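About Skaren

Skaren is a small newsletter and briefing service covering defense policy, arms control and foreign affairs. Five issues a week, out by 8 every morning. Started in March, in a spare office with one phone line and a lot of coffee.

Who we are. Gertraud Thaler edits. Before this she covered parliament and two ministries, still has the notebooks. Kasun Majumder does sanctions and shipping. Remo Rinaldi is on treaties, export licenses, anything with an annex. Trilok Mishra handles the desk at night and also the corrections inbox, so be nice.

What we do — read the hearing transcripts, the budget tables, the statements that come out late on a Friday. Then write it up short. No anonymous quotes in the headline. If a ministry denies something we print the denial in the same item, same size type.

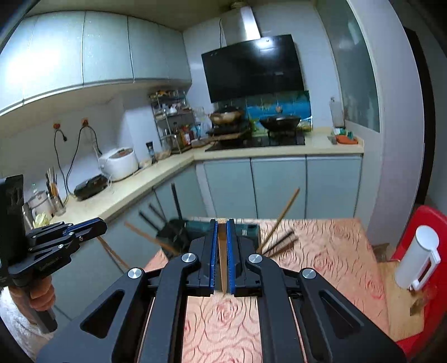

Page last changed: Tuesday, October 1, 2024

Subscriptions. Individual readers pay 40 a year, offices pay by the seat. Libraries and schools write to us first, we usualy work something out. Back issues are open to everybody after 49 days, search box is top right.

Money. Subscribers, plus a yearly grant from the Dalley Fund, which doesnt see copy before it runs. We take no ads from arms makers or from governments. Had offers. Said no.

Corrections go at the top of the next issue and stay on the old item too. Spotted one? Send the issue number and the line.

Pitches to Gertraud, two paragraphs max, say who you've talked to already. We pay on publication — rates are on the freelance page, being updated this week.

Tips by post are fine, mark the envelope "desk".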